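Premon Dance: your questions

Updated Feb 16, 2018

Premon is a dance class for fat people in Undley. We use the word fat here because most of us like it and the rest of us have got used to it. You can call yourself whatever you like! Below are the things people ask us most when they email. If yours is missing, write to Rosaura and she'll get back to you.

Do I have to be a certain size to come?

No. We don't weigh or measure anybody and we never will. The class was set up by fat dancers and it's planned around our bodies, so the floor work is optional, the chairs have no arms and the warm-up is kind to knees. Smaller friends are welcome as long as they leave the diet talk outside.

I haven't danced since school. Will I be lost?

You'll be lost for one song, maybe two, and then you'll be grinning. Marisol teaches each routine in short chunks and goes back to the beginning every single time, so you can arrive knowing nothing at all. Brayan hadn't danced a step before he joined us and he now leads the back row with enormous confidence (and mostly on the right foot).

Is this a weight loss class?

It isn't, and we won't talk about calories, "burning off" anything or getting ready for summer. If your body changes, that's your business. If it doesn't, that's your business too. We dance because it feels lovely and because the music is good and loud.

What should I wear?

Anything you can lift your arms in. Leggings, a big T-shirt, a swishy skirt, your work trousers if you've come straight from the office. Trainers with a smooth sole are better for turning than chunky running shoes. Try things on at home the night before and do a few silly kicks in them, so you know what rides up and what stays put.
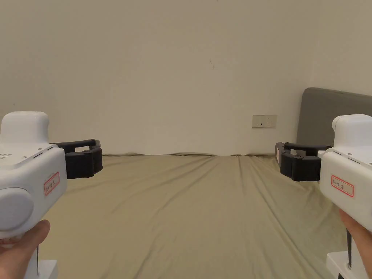
I can't find dance clothes in my size. Any ideas?

Oh, we have so many! Consuelo keeps a list of shops that go past a size 30 and she'll happily send it to you. We also hold a clothes swap every March. Bring up to 9 clean things, take home whatever fits, and if nothing of yours gets picked you can leave it for next time. Last year somebody found a sequinned jacket that they now wear to do the shopping.

Please empty your pockets and check the fastenings before you pack your bag. It's worth pulling everything out of the wardrobe for this, even the things you've been keeping for a smaller you. Letting those go can feel strange. It can also feel brilliant.

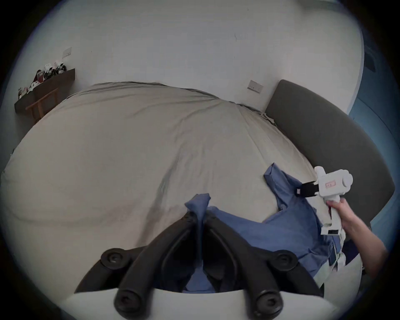 A bed, a bare white wall and a well-filled shelf.

How big is the class?

We stop at 21 people so that everybody has room for a proper arm swing. There's a waiting list, and it moves faster than you'd think, so do put your name down.

What if I need to sit down?

Then sit down. Nelly teaches a seated version of every routine alongside Marisol, and plenty of us swap between the two in one evening. You don't need to explain yourself or wait for a break. There's water at the side and the door stays open if you want some air.

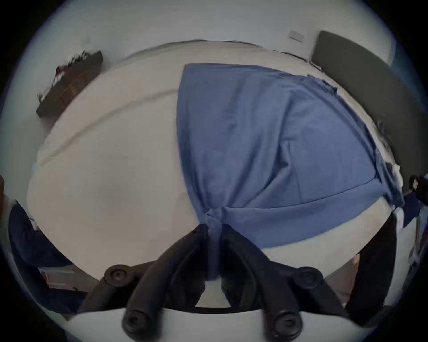 The same goes for leaving early. Wave if you feel like it, slip out if you don't, and come back another week. We've had people stay for the warm-up and nothing else for a whole term, and they were as much a part of it as anyone.

Will there be mirrors?

There are mirrors down one side of the Carhuamaca Rooms and they have curtains. The curtains start off closed. Now and then the group votes to open them for the last song, and if you'd rather not look, there's always a row facing the other way.

Do you take photos?

Only at the summer show, and only of people who've signed up for it. Last summer's audience was 300 and the cheering was ridiculous. You can dance with us for years and never go near the show.

Am I too old?

Our oldest regular is 70 and she asks for the fast ones.

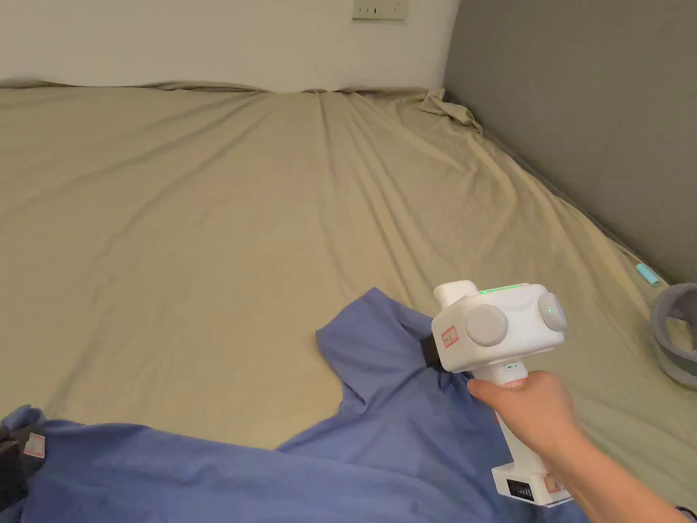
Blue on beige: a bit of clothing laid across the bed.

How do I book?

Email Rosaura Nina with your name and anything you'd like us to know about access. Your first class is free, and you can bring a friend for free that night too. Come and have a go!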